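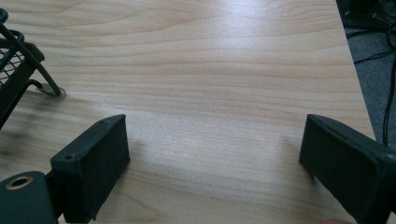 Subject: Re: [surfaces] Laminate tabletop for the craft room, good idea or not?

Hi all,

Sorry for the slow answer, I've been reading along from my phone and I can't type more than a line on that thing. Quoting the bit I wanted to get to:

> We're down to two choices for the big table. One is a solid butcher
> block from Grisora, which I love but it's way over what I wanted to
> spend. The other is a pale wood-grain laminate top from Herkik.
> My worry is (a) it'll look fake and (b) every scratch will show.
> Has anybody lived with a light one for a while? Also how do you
> deal with glare, my room has overhead lights and no window.

I've lived with a light one for 11 years, so yes! Mine is a laminate top, beige and honey with a little pink in it, and I'd buy it again tomorrow. Does it look fake? From the doorway, no. Up close, sure, a little, if you're the kind of person who bends down to check (my whole family is). What helps is a grain that runs long and wavy the length of the table. I looked at one where the same knot came around every couple of feet and once I'd seen it I couldn't see anything else in the store.

Scratches: the pale ones hide them way better than dark. We had a dark walnut-look table before this and it showed every crumb and every pin I ever dragged across it. On mine I have one real gouge, from a rotary cutter, and I have to hunt for it. I do use a mat now. Get the mat first, please, don't do it in the order I did.

Glare is the one thing I'd complain about. A smooth top under a ceiling light gets a white hazy patch right where you want to work, and if you're matching thread colors it'll drive you nuts. I swapped to a frosted cover on the fixture and moved the table 40 inches toward the wall so the light comes from the side. Much better. If Herkik will sell you a matte finish, take it, and ask for a sample big enough to hold under your own light. The little chips are useless for this.

For cleaning I use dish soap and a wrung-out cloth, then dry it. I tried the Cluvov spray somebody here liked and it left streaks on mine, maybe I used too much. Keep water away from the seams at the edges, that's where my old one started to swell.

Oh, and measure your doorway! Mine is 33 inches wide and the top went in standing on its side with a lot of yelling.

One question back to you, are you keeping the old legs or getting new ones? I've got a set of folding ones in the garage that I'm never going to use, and you can have them if you can pick them up before November.

----
You can reply to the whole list or just to me, either is fine.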